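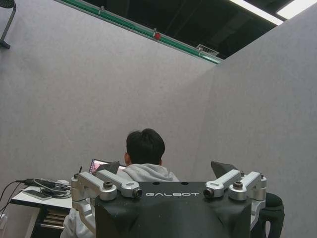 From: Benvinda Morais
Date: December 2021
Subject: Re: cable mess on a cubicle desk, where do I even start?

Kyei wrote:

> Hi all, new here. I've just been moved into a cubicle with fabric
> partitions on two sides and a plain white desk with a few drawers
> under it. I can't drill, I can't glue, and my laptop charger, phone
> cord, monitor cable and three things I can't identify are all living
> in one heap next to where I want to put my coffee. I bought a cable
> box and nothing fits in it. Does anybody have a system that lasts
> more than a week? Also, is it worth getting one of those trays that
> clamp on underneath?
>
> Thanks, Kyei

Hi Kyei, and welcome to the list!

You have come to the right place, or at least to a place full of people who will happily write you four screens of text about Velcro. A white desk in a gray fabric corner with black cables all over it and running off the left side, the phone parked near the front edge and the power adapter right next to it with its cords still on – I know that desk. I have had that desk in three different buildings. White is the worst color for this, by the way. On my old brown one I could ignore a cable for months, but black on white just shouts at you every time you sit down.

OK, so, where to start. Don't start with the box. I did the same thing (mine was a Skivia, the long one with the slots in the lid) and it sat on the desk with its lid propped up on a power strip that was too tall for it. The box comes last, if you still want one by then.

Unplug everything. I mean it, all of it, both ends. Save your work first and tell whoever shares your outlet! Then lay the cables out on the floor or on a chair one at a time and plug back in only what you use today. Laptop power goes in, phone goes in, and then stop and go do your job for a while. When you reach for something and it isn't there, plug that one in too. After a few days you'll have your real set of cables, and whatever is still on the chair goes in a bag in the bottom drawer with a label on it. When I did this at my current desk I ended up with 9 cables on the chair, and one of them belonged to a printer we got rid of in June.

Now the adapters. These are the real trouble, much more than the cords. A laptop brick sitting on the desktop drags two cords along with it, one going each way, and then everything else gets hooked around it. If you can get the brick off the surface you're more than halfway done. Mine hangs in a little mesh pocket off the back edge of the desk. It does get warm, so please leave some air around it and don't wrap it up in a sock, as somebody on this list once suggested (you know who you are).

For the extra length, fold it back and forth into a flat bundle and put a hook-and-loop strap around the middle. Don't coil it tight around the brick, it's rough on the cord right where it comes out. I use the Kerkoment straps, the roll you cut yourself, and I'm still on my first roll. Zip ties look great for an afternoon and then you need to take your charger to a meeting and you're hunting for scissors.

About your clamp tray: yes, but measure first! You said there are drawers under the desktop and that matters a lot. The drawers take up the space where a tray would want to go, and a lot of trays need a lip at the back to clamp onto. My tray is an Ekska, 65 cm long, and on my first try I found out that the space left beside the drawers was less than that. It ended up on the other side and it's fine there, though the cords have to travel farther. Also check how thick your desktop is. And pull every drawer all the way out and push it back in after you hang anything, because a cord that droops behind a drawer gets pinched and you won't see it.

The partitions are your friend, too. You can't drill into them, but fabric panels will usually take those twisty upholstery pins, and if yours have a rail along the top you can hang things from it with clips. I ran my phone cord up the corner where the two panels meet and down again to the desk, and it practically disappears in there. Ask your facilities people before you pin anything, some of them are very attached to their fabric. Light cords only, please. Nothing with a brick on it, and nothing that carries wall power.

The phone deserves its own spot, I think. If it lies wherever the cord happens to reach, then it ends up at the front edge and your elbow will find it sooner or later (mine did, the screen cost me 70 dollars and a lot of muttering). I stick one small cord clip to the back of the desk so the end of the charging cord is always in the same place, and then the phone goes there by habit. Removable adhesive only, and clean the spot with a bit of rubbing alcohol first or it'll fall off by lunch.

One more thing about how you sit. If you're in a corner with your back to the opening and the laptop in front of you, try to bring all the cords in from one side only, whichever side your outlet is on. Then the other side stays free for the coffee, a notebook, your hood when you take your sweatshirt off, whatever. I switched mine all to the left and it felt silly for two days and now I couldn't go back.

Will it last more than a week? Mine lasts till somebody borrows a charger. Then I get a different one back, with a longer cord, and the strap is gone, and I spend ten minutes redoing it. I've started keeping a spare charger in the top drawer just for lending out and that has helped more than any of the gadgets.

If you do measure under the desk, send the numbers to the list – width beside the drawers, thickness of the top, and how far it is to the outlet. Somebody here will have the exact tray sitting in a closet. I might have one myself, I'd have to look behind the vacuum.

Good luck with the three mystery cables. My money is on at least one old camera.

Benvinda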